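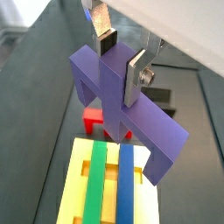 **Interlocking plastic puzzle, board version: order of assembly and a tight joint**

**onordin**

Bought second-hand in June, sold under the name Odammont. Chunky plastic pieces, matte faces, yellow board. No instruction sheet in the box. The purple piece is the one giving me trouble: long bar, short cross stem, a hooked arm at each end. If I seat the red ones first, the purple binds at one hook and will not go down level. If I seat the purple first, the last red piece has nowhere to enter.

Has anyone got a written order for the Solheim layout? I am not after the picture solution, only the order.

**lempi_k**

Which end binds? The two hooks are not interchangeable on mine. One is a fraction longer. Turn the piece half a turn in the flat and try again before you change the order.

**onordin**

Tried both ways round. It binds at the same place on the board each time, so I assume the board or the neighbouring red piece is at fault.

**Kuusisto_E**

Red first, purple second, everything else after. The purple has to come down straight from above. It will not slide in sideways because the hooked ends point down and catch on whatever is beside them. Hold it by the stem, not by one end of the bar, or it tips and jams.

**lempi_k**

I disagree about red first. On my set the stepped red piece goes in loosely, then the purple, then both are pressed home together. If the red is fully down beforehand there is no play left to take up the error.

**Kuusisto_E**

Then your set is out of tolerance. They are meant to seat one at a time. Pressing two at once is how corners get bruised.

**lempi_k**

Eleven years of use and no bruised corners.

**jbarbosa**

There were 2 mouldings of this puzzle as far as I know. Bratness made the first run and Drulamport took over the tooling. The later pieces are slightly fatter across the stem. A mixed set will do exactly what the OP describes. Sellers combine incomplete boxes all the time.

Look inside the lid. Mine has 1044 stamped there and is the early run. My sister's has 889 and is the later one, which is the wrong way round if you expect the numbers to climb.

**onordin**

Lid says 889. Nothing stamped on the pieces themselves that I can find. Measured the stems with a steel rule and the purple is wider than the slot by less than I can read reliably.

**aino.r**

Use callipers. A rule is no good for this. Measure the slot at the top and at the bottom as well, as moulded slots often taper and the bottom is where you will be short.

If it is tight by a hair, wet and dry paper, 3000 grit, flat on a sheet of glass. Two or three strokes, rinse, test. Only the side faces of the stem. Leave the top faces alone, the matte finish will go shiny and you cannot put it back.

**Kuusisto_E**

Please don't sand it. Once a piece is undersize the whole assembly rattles. Wash everything in warm soapy water first. Second-hand sets collect dirt in the inside corners, and the notch on the red is the worst for it.

**aino.r**

Washing first is fair. I would still expect to sand if it is a mixed set.

**onordin**

Washed the lot with an old toothbrush. A line of grey muck came out of the notch. The purple now goes down to within around a millimetre of level with the red seated first, as per Kuusisto. With lempi's method it goes fully level but takes a fair push.

Callipers are on order. No sanding until I have figures.

**lempi_k**

Fully level is fully level.

**jbarbosa**

Post the stem width when you have it, and the slot top and bottom. I'll measure mine for comparison, though the box is in the loft.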